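We use cookies to remember your login and to count visits. By continuing to browse you accept this. Manage settings | OK

Phone stops charging at 80 per cent after update, is this a fault?

Torquil Laing

I have a Nostov phone, bought new last November, and it has charged to full every night without any trouble. After the latest system update it stops at 80 per cent and sits there until I unplug it. I've tried the charger that came in the box, the one in the car and my partner's Lubis power bank, and all three do the same thing. The battery page says "Charging on hold" in grey letters.

I've restarted it twice. I haven't done a factory reset and would prefer not to, as I have a lot of authenticator codes on there and it took me most of an evening to move them over last time.

The phone does get warm when I use it for maps, but it is cool on the bedside table. Is this something the update turned on, or is the battery on its way out? The shop I bought it from wants to send it away to be looked at and I'd be without it for the whole time.

mallee_root

It's a setting. The update switched on battery protection for a lot of people, including me. Go to Settings, Battery, Charging habits, and you'll see three choices: Full, Adaptive and Limited. Yours will be on Limited. Change it to Full and plug the phone back in. Mine didn't pick up the change until I pulled the cable out and put it in again.

If you mostly charge overnight, try Adaptive before you go to Full. It holds at 80 and then finishes off before your alarm. It only works if you use the built-in clock for the alarm. I was using Mirley for mine and the phone had no idea when I got up, so I was leaving for work with it not full. I moved the alarm back to the stock clock and it's been fine for a few weeks.

The power bank won't make any difference. The phone decides when to stop, whatever it's plugged into.

Dell R

Had this, took it in, they replaced the battery under warranty and it was the same afterwards. Waste of time. Next phone won't be a Nostov.

harbour_and_co

The answer from mallee_root is right about the setting, but check one more thing before you rule out the battery. On the same Battery page, tap Battery health at the bottom. You'll get a cycle count and a condition. A phone bought in November should still say Normal. If it says Service, the limit is being forced and the Full option will be greyed out, and in that case the shop is right to want it. 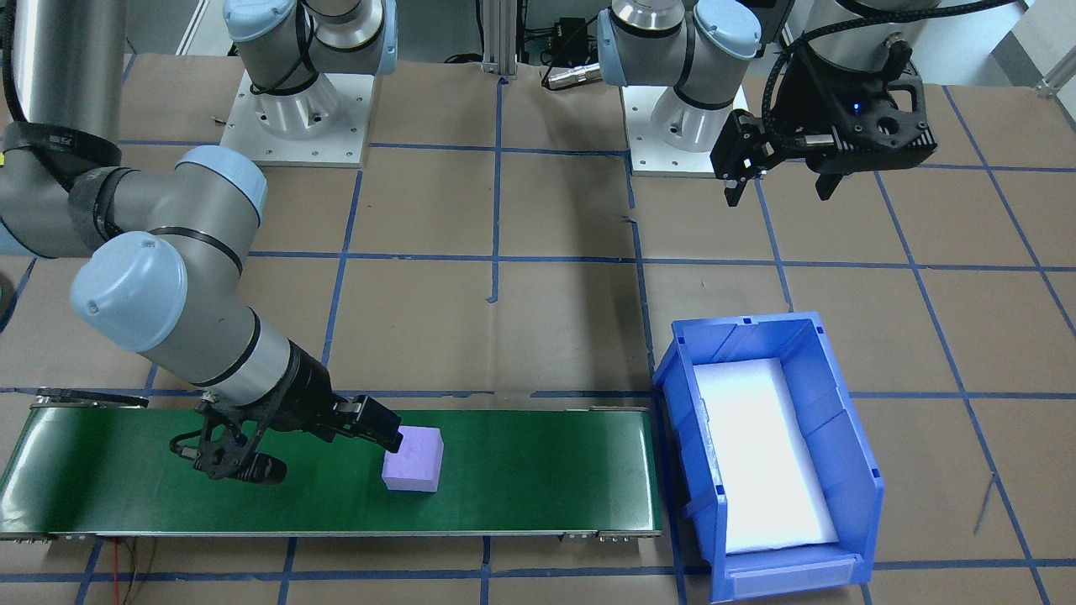
For comparison, mine is an older model with more than 600 cycles on it and still says Normal. It loses a fair bit faster than it used to, mostly with the screen up bright.

Also look at the temperature line if you have it. The phone pauses charging at 40 degrees and shows the same "on hold" message, which is confusing. Mine showed 37 after half an hour of maps in the car with a case on, so it's easy to get there in summer. I took the case off and moved the mount away from the windscreen, and it stopped pausing on long drives.

One last thing about the authenticator codes. If you use Flullolach for them, there's an export under Accounts that makes a single file with a password on it. Do that now anyway, whether or not the phone goes back to the shop. Keep the file somewhere other than the phone.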